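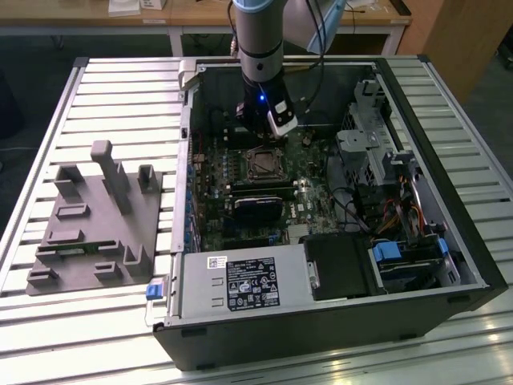

*Dell-Tower, Seitenwand abgenommen, Riegel im Speichersteckplatz*

**Mo 5. Juli, Werkstatt**

Der Rechner gehört zu der Lieferung von Florereck, interne Nummer 396. Ich habe ihn auf die Seite gelegt, damit die Platine gut erreichbar ist. Das Netzteil bleibt vorläufig eingebaut, ebenso der Laufwerkskäfig. Die blauen Teile (Klammern der Erweiterungsplätze, Riegel am Laufwerksschacht) sollen bitte am Gehäuse bleiben, im April haben wir bei einem anderen Gerät lange nach solchen gesucht.

Die Kabel in Rot, Gelb und Orange laufen unter dem Käfig. Ich möchte sie dort lassen und erst lösen, wenn der Speicher erledigt ist. Für die kleine grüne Leiterplatte ist der Schlitz in der grauen Halterung links vorgesehen.

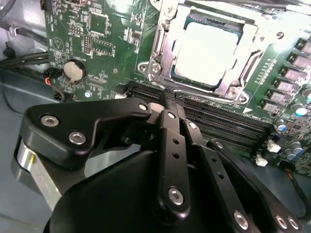

Bei den Speichersteckplätzen gilt wie immer: zuerst die Verriegelung öffnen, dann den Riegel gerade nach oben ziehen — nicht kippen. Der Metallrahmen des CPU-Sockels liegt sehr nahe, an seinem Hebel bleibt man leicht hängen.

Offen:

- Etikett vom Netzteil abschreiben und in die Liste Lumow eintragen
- Timothée Jacquet fragen, ob Kiris die 12 bestellten Riegel schon geschickt hat
- Schrauben der Seitenwand in Dose 51 legen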